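Notes pour l'exposé – « Plier sur le lit : organiser le linge dans une petite chambre »
Version relue le 4/1/18

Durée prévue : 28 minutes, questions comprises. Garder 8 minutes pour la fin. Boire avant de commencer.

Ouverture. Me présenter rapidement : Soo-ah Shim, ateliers Dikcombe, économie domestique pour adultes. Dire tout de suite que je parle de logements sans buanderie et sans table disponible. Chez la plupart des gens que je rencontre, le linge propre arrive sur le lit et il y reste jusqu'au soir. Le lit est une bonne surface de pliage à condition de le préparer.

Point 1 : la surface. Faire le lit d'abord, drap-housse seul, couette et oreillers ailleurs. Un drap uni, vert pâle ou beige, aide beaucoup : on repère une chaussette sombre tout de suite. Ne pas chercher à supprimer tous les plis du drap. Tirer les coins, passer la main à plat une fois, et commencer. Les petits creux ne gênent pas le pliage d'un vêtement ou d'une serviette. 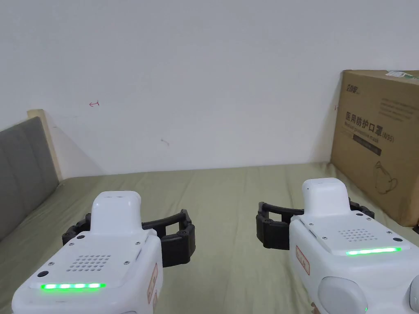 Ensuite, choisir son côté. Je conseille de se tenir toujours au même endroit, avec la corbeille de linge derrière soi et les piles devant. Quand un côté du lit est contre le mur, les piles finies vont là, elles ne tombent pas. Préciser que dans l'atelier de Kultdale, en juin, les participants changeaient de côté sans arrêt et défaisaient leurs propres piles en passant le bras au-dessus. (Ne pas trop insister, certains seront dans la salle.)

Point 2 : une pièce à la fois. L'erreur courante est de vider toute la corbeille sur le matelas. On sort une pièce, on l'étale, on la plie, on la pose. Pour une pièce froissée, chercher d'abord un coin ou une couture, jamais le milieu du tissu. Prendre deux coins voisins, écarter, laisser retomber, lisser. Si on ne trouve pas de coin, attraper un bord et le suivre avec les doigts jusqu'au bout.

Un tissu bleu foncé sur un drap clair se lit bien, on voit où sont les bords et où il reste une boule au centre. Sur un drap foncé, le même tissu demande deux fois plus d'attention. 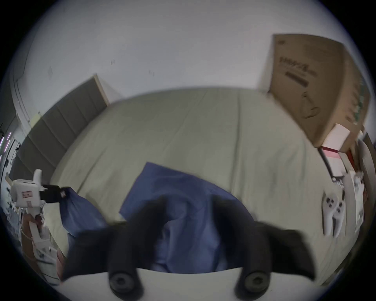

Temps de lecture : 3 min

Point 3 : ce qui reste autour du lit. Parler des cartons. Un grand carton plat appuyé contre le mur, tout le monde en a eu un après une livraison de meuble. Il prend la place où l'on voudrait se tenir. Deux solutions : le descendre au recyclage le jour même, ou le glisser sous le lit et s'en servir plus tard comme plaque de pliage, découpé à la largeur d'une chemise. J'en ai découpé un de 65 centimètres de long, c'était trop grand pour les tee-shirts et bien pour les serviettes.

Point 4 : la tête de lit. Les modèles rembourrés, en tissu gris à panneaux verticaux par exemple, retiennent les peluches dans les coutures. Il vaut mieux secouer les serviettes à l'autre bout de la pièce. Passer la brosse douce de haut en bas dans chaque creux. Un rebord en bois clair se nettoie au chiffon à peine humide. Ne pas y suspendre de linge mouillé, le bois marque.

Les murs blancs : regarder les petites marques au passage, brun-rouge ou autres, et essayer une gomme sur un coin discret avant de frotter. Ici, raconter l'histoire du studio Hilo si le temps le permet – sinon sauter.

Les objets posés sur le lit : carnet, livre, tablette. Ils finissent sous le linge et on les cherche une heure. Les retirer avant de sortir la première pièce. Les poser sur une chaise, pas au bord du matelas.
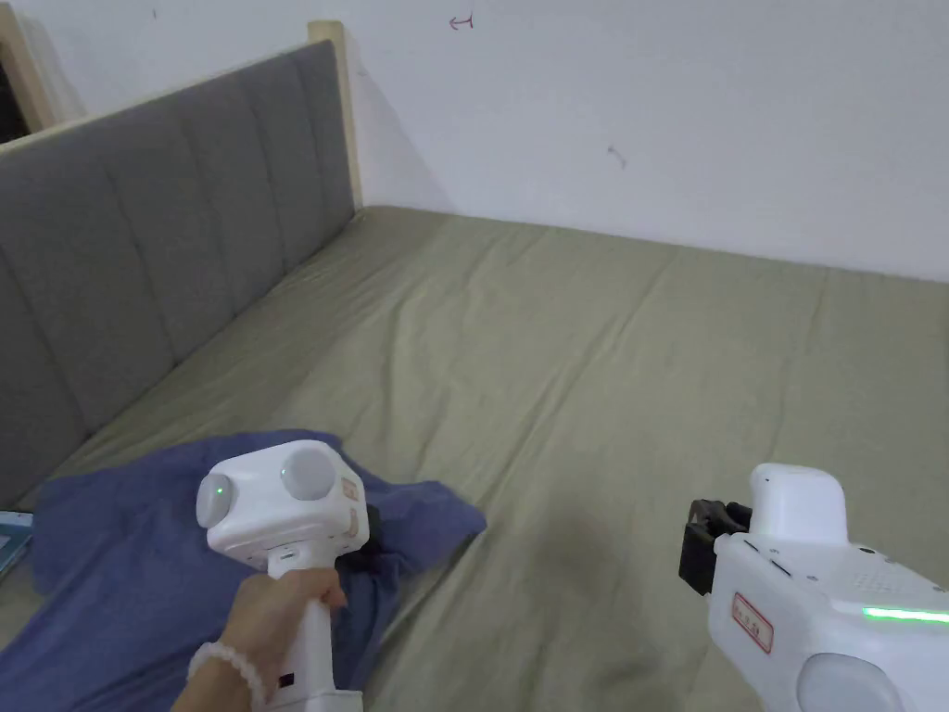
Faut-il repasser avant de plier sur le lit ?
Pour les serviettes et les tee-shirts, je ne repasse pas. Je lisse à la main et je plie dès la sortie du séchoir. Pour les chemises, oui, et on attend qu'elles aient refroidi.

Point 5 : ranger tout de suite. Une pile laissée sur le lit finit sur une chaise. Faire lever la salle et demander qui a une chaise de ce genre chez soi. Attendre les réponses. Puis donner la consigne de la semaine : plier une seule corbeille, ranger chaque pile avant le dîner, noter ce qui a coincé.

Distribuer la feuille Santoso à la sortie. Rappeler que les exemplaires sont recto verso.

Articles récents
Le drap-housse : le plier seul ou à deux
Choisir une corbeille pour un couloir étroit
Que faire des chaussettes dépareillées
Brosser un tissu d'ameublement gris
Atelier Dikcombe : la liste du matériel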